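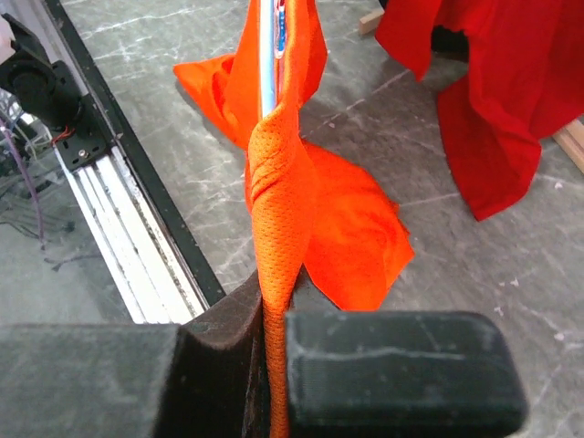 I've been to three funerals since September and I could only properly hear one of them. I don't mean I was crying too hard, although I was at the last one. I mean the sound system in our church hall of a building is so bad that from row six back you get a sort of warm mumble with the odd "beloved" poking through.

So when the parish council in Flultville put out its plan to spend the bequest on livestreaming kit, I'm afraid I groaned out loud over my toast. Cameras! A subscription with a firm called Zononer! A little screen in the vestry so Father can check he's in shot!

I do understand the appeal. My cousin in Namitz watched her own godmother's requiem on a laptop at four in the morning and said it meant the world to her, and I wouldn't take that away from anybody. The council's leaflet says one stream last year had 277 viewers, and that's more than we get at Easter. Fine. But I asked how long those people stayed and the answer was 17 minutes on average, for a Mass that runs well over an hour. Meanwhile there are 59 regulars sitting in the actual pews, a good many of them past eighty, who can't follow the homily from start to finish.

Put the microphones right first. Get the hearing loop working (it has had a sticker on it saying "out of order" for so long that the sticker has faded). Then, if there's money over, by all means buy a camera.

I said most of this at the open meeting and got a fairly cool reception, apart from a few nods at the back, where I suspect they'd only caught half of it.

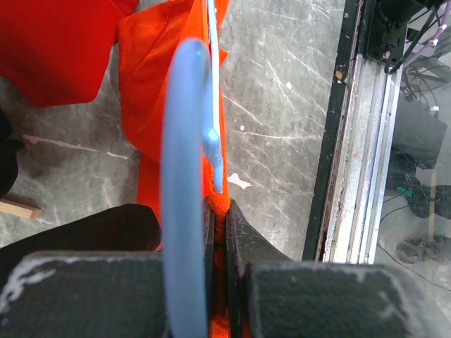 Myrtle Thibodeaux told me afterwards that I was being unfair, that the people at home are parishioners too, and that when she was laid up with her hip the stream was the only thing that made Sunday feel like Sunday. She also said the old speakers had never bothered her. She sits in the second row, mind you!

I've thought about that a lot and she has a point about the housebound. I'd just like to know what they hear. If the sound going into the microphones is mush, it'll be mush in their kitchens as well, only with a nicer view of the altar flowers. Nguyen-Tran quoted for the speakers and the loop together two years ago and the quote is still in the parish office, in the blue folder, if anyone on the council fancies reading it before the vote.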